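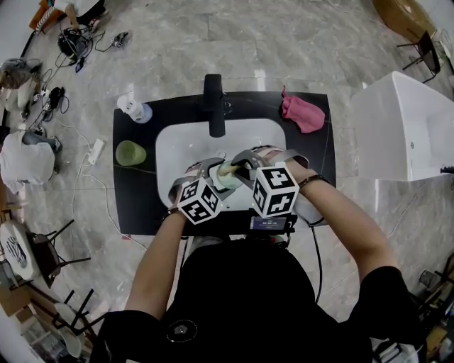
Figure 7.1 Two hand-held grippers at work over a bathroom sink, each with a marker cube.

Chapter 7
Buying a Demonstration Kit

Every robot arm in this book so far has arrived on your bench with its skills already in place, or at least with a cheerful manual claiming so. Chapter 7 takes up the awkward business of where such skills come from and what it costs to buy the tools for making them. We will do it the way most people meet the question at work, with a vendor's brochure in one hand and a budget that was set before anybody read it.

The product used throughout the chapter is the Dridel kit, sold by Stinum. It is a pair of hand-held grippers, a set of printed marker cubes, a recording unit and a license for the software that turns an afternoon of housework into training data. A person holds the grippers and does a job. The cameras record it, the markers help the software work out where each gripper was, and a robot arm with matching jaws is later asked to do likewise. The brochure calls this "teaching by doing." Your back will call it leaning over a sink.

7.1 What is in the box

The standard kit lists at 800 dollars a month on a one-year lease. For that you get both grippers, the cubes, straps, chargers and enough cable to make the floor of any room interesting. Stinum describes the kit as portable, and so it is, in the sense that a drum set is portable. Allow 20 minutes for setting up and a good deal more for the first attempt, when the left gripper will be paired as the right one and every recorded motion will come out as its own mirror image.

The grippers have a simple job. Two jaws open and close as the operator squeezes, and the opening is logged along with the video. They have no motors and no opinions. What they do have is a shape, and that shape decides what the data can teach. Ask a new operator to pick up a cup and you will see fingers trying to help from behind the handle. Those fingers are of no use to a robot that doesn't own any, and the habit takes a few sessions to fade.

The marker cubes are the least glamorous part and the one most often blamed. A cube has a pattern on its faces that a camera can recognize and measure, so that its position and tilt can be worked out from a single view. The trouble starts when an arm, a faucet or a sleeve gets in front of it. Section 7.4 covers what the software does during those gaps. The short version is that it guesses, and then draws the guess in the same confident green line as everything else.

7.2 Why a bathroom?

Sales demonstrations of this kind of kit tend to happen on a clean white table with three colored blocks. The blocks behave beautifully. Customers, however, rarely want a robot that stacks blocks, and the case study for this chapter was chosen with that in mind. Siregar is a small service company that hopes to offer robot cleaning to short-stay apartments. It leased one kit and recorded in a single building, Bidura, for most of September.

Bathrooms are hard for several reasons at once. Dark polished counters reflect whatever is above them, including the marker cubes. A basin puts the work below the level of the counter, so the operator has to reach down and in. Faucets stand exactly where a wrist would like to go. Small objects roll, and they roll toward the drain.

By the end of the month Siregar had recorded 478 demonstrations, of which 160 were thrown out. The vendor's literature speaks of "minimal data loss," a phrase we will come back to in Section 7.5 with a pencil. Some of the rejects were the operator's fault and some were the kit's. Sorting one kind from the other took longer than recording them, and the lease does not include anyone to do it.

7.3 Reading the offer

Before you go on, get hold of a real quotation for any data collection product and keep it beside you – the chapter is much duller without one. Mark each claim that could be tested in your own workplace, and put a question mark beside each one that could only be tested in the vendor's. Look for the price of replacement jaw pads, which wear out, and for the page that says who owns the recordings once the lease ends. On the Stinum contract it was the second to last page, in the smaller type.

Terms used from here on

Demonstration: one complete recording of a task, from the first reach to the release.
Occlusion: the loss of a marker from view because something is in the way.
Usable rate: the share of demonstrations kept after review, calculated by the customer and preferably before the renewal date.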